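Home > Workshop > Tools > Tips > Gripper Fingers

September - by the Cutcombe workshop desk
Reading time: 6 minutes

Comparing gripper fingers on cloth: bench tips

Cloth is a poor test piece if you want neat numbers and a good one if you want to find faults. A block either stays in the jaw or falls out. A cotton towel can stay in the jaw and still be held badly, by one layer, at a corner, with the rest sliding. These notes cover hand-held grippers used in pairs, with the Wenis curved finger, the Skolla flat jaw and the Sekiguchi soft pad as the three sets under comparison.

Before you start

Wash the cloth once without softener and dry it fully. New cloth carries a finish that makes every finger look worse than it is. Keep one cloth for each finger set and mark the hem with thread. Marker ink stiffens the weave.

Wipe the fingertips with alcohol and let them air dry. Check each pivot with a hex key. A pivot that turns freely but rocks sideways will put the two tips out of line, and thin cloth will slip through the gap on one side. Tighten until the rocking stops, then back off slightly if the finger binds.

Clear enough table to lay the cloth flat with a hand's width on all sides. A light, smooth top is best for judging slip by eye. A rough top drags on the cloth and hides a weak grip.

The pinch and pull test

1. Lay the cloth flat, then push up a fold in the middle with the fingertips.
2. Close on the fold. Do not reach for an edge in this test.
3. Have the second gripper take the far end.
4. Draw the two apart slowly until the cloth lifts and the sag is nearly gone.
5. Hold for a count of 11 and note any creep at either tip.
6. Open both, flatten the cloth and repeat.

We ran 30 pulls with each finger set. Fewer than that and the order of the three kept changing. Swap the left and right grippers halfway through, as one hand always squeezes harder than the other.

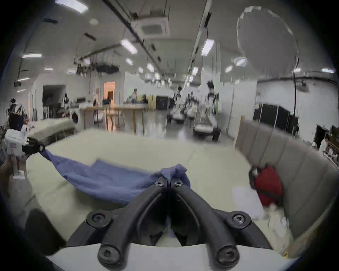
Do curved fingers hold cloth better than flat jaws?

On a gathered fold, curved fingers generally hold better, because the tips close behind the bunch and the cloth has to straighten before it can slide. On a single flat edge the flat jaw is the better choice, as it grips along a line and leaves fewer wrinkles.

Results by finger set

Wenis curved: best on folds, with no full drops in the set. Creep appeared only on the last few pulls, after lint had built up at the tips. Poor at picking one layer from a stack.

Skolla flat: best on hems and on folded towels. Lost the fold several times in the middle-of-cloth test - always at the moment of lift, never during the hold. A strip of thin rubber on one face helped. Rubber on both faces made the cloth stick at release.

Sekiguchi soft pad: gentle on knits and slow to let go. The pad takes a set if left closed overnight. Store it open.

Camera settings

Lock the exposure and white balance before the first pull. Ceiling lights in rows will push an automatic camera up and down as the wrist tilts, and a plain cloth will seem to change shade between one pull and the next. Set the camera so that both fingertips stay in view when fully open. If the tips leave the picture at the widest setting, the recording is of little use for judging where the grip began.

Clean the lens at each finger change. Lint settles on it sooner than expected.

Logging

Write down the finger set, cloth, hand, result and nothing else. Our sheet had 37 columns at one point and most stayed blank. Number the pulls straight through without restarting for each set; the Cutcombe log is at 881 and old entries are still easy to find.

Upkeep

Brush lint from the tips after every set of pulls. Replace finger pads as a pair. Keep the hex key on a cord at the bench. Do not oil plastic pivots - a dry wipe is enough, and oil will reach the cloth by the end of the day.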